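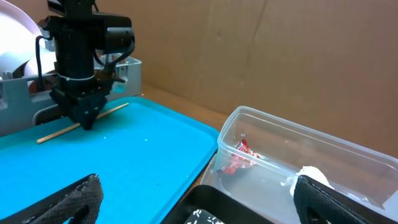
The Blue Tray

Benito Bravo had told his sister he would have the back room cleared by the time she got off work. He had said it on the phone in the morning, standing up, with his shoes on, and it had seemed like a reasonable thing to promise. By two in the afternoon he was sitting at the table with the blue tray in front of him and had thrown out a red wrapper and something white and crumpled.

The clear plastic container was for trash. He had picked it because he could see what was in it. His mother used to lose things by throwing them out. Once, in the apartment on Heltside Road, she had thrown out her own bus pass with the potato peels, and after that she checked the can every night before she tied the bag. She put her whole arm in. Benito could not do that with everything in this room, but he could look through the side of a container before he emptied it.

A thin wooden stick lay across the tray. He moved it to the table and then moved it back.

It might have been for plants. She had grown tomatoes on the fire escape until the landlord stopped it, and after that she grew basil in coffee cans. It might have been for food, though she never grilled anything. Or it might have been one of the sticks from the year she made kites, when Elik was small and had been sent home from camp with a broken collarbone and couldn't do much besides lie on the couch and watch somebody else be busy. She made 20 of them that summer. Most of them wouldn't fly. She gave them to people anyway, and for years afterward Benito would go into some neighbor's kitchen and find one tacked up over the refrigerator, faded on the window side.

He ran his thumb along the stick. It was smooth. There was no glue on it that he could find, and no notch.

He called Elik.

"What did Grandma make the kites out of?" he said.

"Garbage bags," Elik said. "And those sheets from Tiedemann's, the wrapping paper they gave her for free."

"No, the sticks."

"I don't know. Sticks." There was a truck going by on Elik's end. "Are you still in the back room?"

"I just started."

"Mom said you started at nine."

"I started looking at nine."

Elik waited for the truck to pass. "Some of them came from the hardware store in Harkach," he said. "She made me ride along. She'd hold each one up to her eye and look down it to see if it was straight. The man got mad because she went through the whole box. She bought seven."

"Would you know one if you saw it?"

"Uncle Benito, it's a stick."

"I know what it is."

"Then keep it," Elik said. "It doesn't take up any room."

That was what everyone had said about everything. The jar lids didn't take up any room, and neither did the envelopes with the stamps cut off. There was a cardboard box from a washing machine that she had opened out flat and kept behind the dresser for 3 different moves, because good cardboard that size was hard to come by. Benito had carried it himself, the last time, down one set of stairs and up another. He had complained all the way and she had walked behind him telling him not to bend the corners.

He said goodbye to Elik and went to the kitchen for a glass of water. When he came back he tried to be strict. Anything that belonged to a person would go on the left side of the table. Anything that could be used would go in the tray. Anything else went in the container. He picked up a drawer from the floor and began.

It went faster than he expected. Pencils could be used. A key with no tag could not. Her reading glasses went on the left, then a second pair, then a third pair with one lens. A church bulletin from March had a grocery list on the back in her handwriting, with "rice" underlined, and he set that on the left too. Rubber bands had gone brittle and broke when he pulled them. He dropped the pieces in the container.

When the drawer was empty he wiped it out with his sleeve and did the next one.

His sister got there a little before six with her work badge still on. She looked at the floor, and at the drawers stacked by the door, and seemed surprised.

"You did it," she said.

"Not the closet."

"No, but still." She sat down across from him and pulled the tray toward her. She went through the pencils and pushed them to one side. Then she picked up the stick, shut one eye, and held the end of it up to her face.

"It's off a little," she said. "Toward the tip."

Benito took it from her and looked. The light from the window came down the length of it and he couldn't see any bend. He turned it a quarter of the way around and looked again — and there it was.

"She wouldn't have bought this one," he said.

"No. She'd have put it back."

She took it from him and laid it on the left side of the table, next to the glasses, and asked him if there was anything in the house to eat.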